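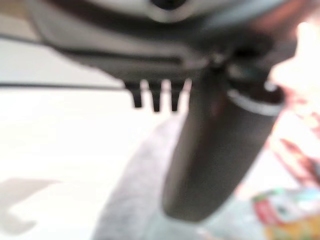 Floor tape, glass tables and cables: what goes in the cell rules?

Started by rlsheehan, Wed 13 May

rlsheehan
I've been asked to rewrite the house rules for our manipulation area at Duverow. The old sheet is one page and was written for a bolted-down arm behind a fence. We now run a two-armed machine with legs at ordinary furniture, so most of the page no longer applies. It says "stay outside the fence" and there is no fence.

My draft so far:
1. One person holds the stop button and does nothing else.
2. The tape line is the limit for everybody while the motors are on.
3. Nothing goes on or comes off the table until the operator calls "clear."
4. Cables are checked before each run and logged.

What would you add? I also need a distance for the tape and I don't trust the old one, which was almost 700 mm.

mared_m
Don't pick a distance off a forum. Work it out from arm reach at full stretch, plus how far it travels after the stop is pressed, plus how fast a person walks in. Measure the stopping travel with the heaviest thing you let it hold. If it can fall over, add its height too. People forget that one.

Rule 3 is good. Write down who can call "clear," by role and not by name.

J. Sabatier
I'd drop rule 2. Tape is a reminder, it isn't a safeguard. At Skyrme we had tape for years and everybody stepped over it to pick up dropped parts. We went to a scanner that cuts power when the zone is broken, and the rule became one line: "If the scanner is off, the robot is off."

rlsheehan
We have a scanner on order. Until then tape is what I've got, and I want it written down.

mared_m
Tape plus somebody on the stop is fine as a stopgap if speed is limited. I don't agree that it has no value. Visitors do respect it. It's the regular staff who don't. 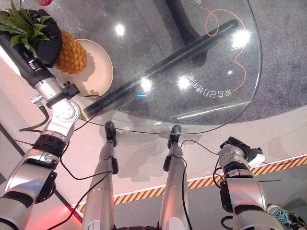

yiran.hou
My concern with the draft is rule 4, because "checked" can mean anything. Say what the check is: no cable under a foot, no loop that a joint can catch, slack measured with the arm fully out. I'd also want cable routing treated as part of the floor plan. With one black cable trailing across the floor from the arm and another around the leg, the yellow-and-black stripe does nothing for you, because the trip hazard is already at the robot's feet. Ours is a 5 minute check and it gets a signature.

Second point, the table. Clear glass with overhead lights on it gives glare, and depth cameras can read straight through to the carpet. If glass has to stay, put in a rule that the table position is confirmed by hand before the first pass. We had 1,934 runs logged by March, and the worst bump we had was a gripper against a glass edge.

J. Sabatier
Why would glass have to stay? Swap the table.

yiran.hou
Because homes have glass tables. If the tests leave them out, the results don't cover them. I'd run glass at reduced speed instead of banning it.

J. Sabatier
Fine, but then I'd want reduced speed in the rules and not left to the operator.

lucienne_c
Add the idle arm. When one gripper is closed on a pineapple, everybody watches that one and the open one gets ignored. Our sheet says both arms count as live until power is off, even if only one has a task. And put food on its own line: no eating anything the grippers have touched.

mared_m
Seconding both arms. Also say what happens to a held object when the stop is pressed. Some grippers keep hold and some let go, so test yours and put the answer on the sheet.

rlsheehan
Thanks. Changes for version 2: rule 2 stays until the scanner is in, with a speed limit beside it. Rule 4 gets Yiran's wording and a signature box. New rules for glass, both arms live, and held objects. I'll measure stopping travel before I put a number on the tape distance. Does anyone have a log sheet I could copy the layout from?

yiran.hou
Sending you ours tonight. Ignore the Noltari column, it's for a different gripper.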